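March 22, 2022

Packing bench, second go. Yesterday's list is still pinned up and I've scribbled all over it, so I'm starting a clean page before I lose track of what went where!

The Villa order is finished apart from the labels. I weighed the full carton twice and got 857 g both times, which I'm happy with (the limit I was given is well above that). The Pomier one came in at 584 g, and that's with the thicker card sleeve, so we can keep the sleeve and stop arguing about it.

Tape: the Gekov roll tears nicely but lifts at the corners if the card is at all dusty. The Stistia one sticks to everything, me included. I'm using Stistia for the outer seams and saving the Gekov for the inside flaps, where it doesn't matter so much. We've got four rolls left in the drawer, so no need to order before July.

Also tried wrapping with the foil shiny side in and shiny side out. Can't see any difference in how it folds, but out looks smarter, so out it is unless someone objects.
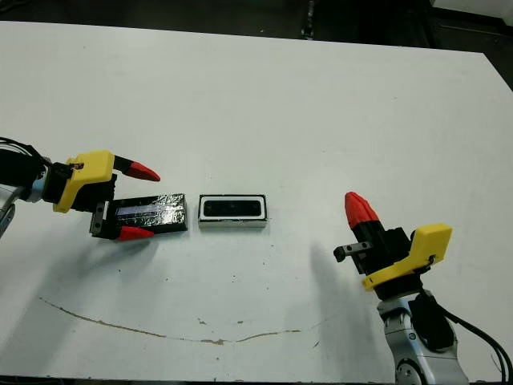
Next job is the carton insert, and I keep going back and forth on whether to cut two slots or one long one. Two slots take ages with the knife and the middle strip always goes floppy on me. If the pieces go in end to end, like the foil-wrapped block and the white box with the black panel in its top, one long slot would do for the pair, with a bit of card pushed into the narrow gap between them. They're a similar length too, so I could mark the halfway point and not bother measuring each side. Will cut one from scrap first and see how it sits.

Still to do: wipe down the white table properly (bits everywhere), new blade for the knife, print the Villa labels, and find the good ruler, which was on the shelf last night, I'm sure of it.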